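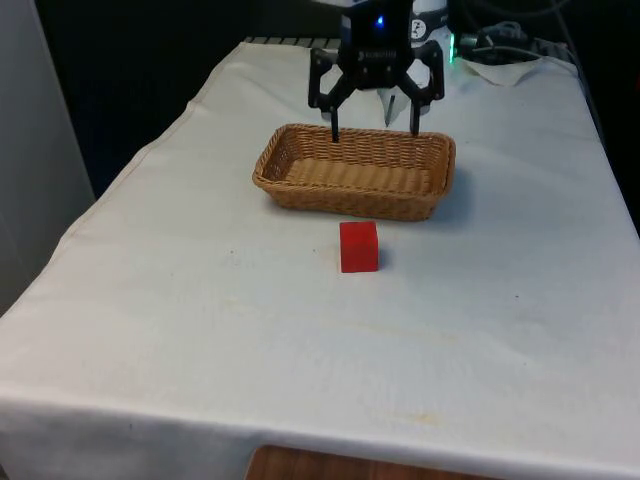 The basket, between jobs.

Wanted: basket people

Kerkness packs gift baskets, and in September we packed 1,057 of them with a crew that has since discovered college. We need new hands at the long tables on Anley Street.

You'll line, fill, wrap and tie. Jam goes at the bottom – ask us how we learned. Bows are taught on the first morning and argued over after that. Shifts are four hours, paid at $80 each, coffee included, quality of coffee not guaranteed.

No experience needed. Strong opinions about ribbon will be tolerated.

Write to Iolanda Bezerra at the packing room by 27 January 2018.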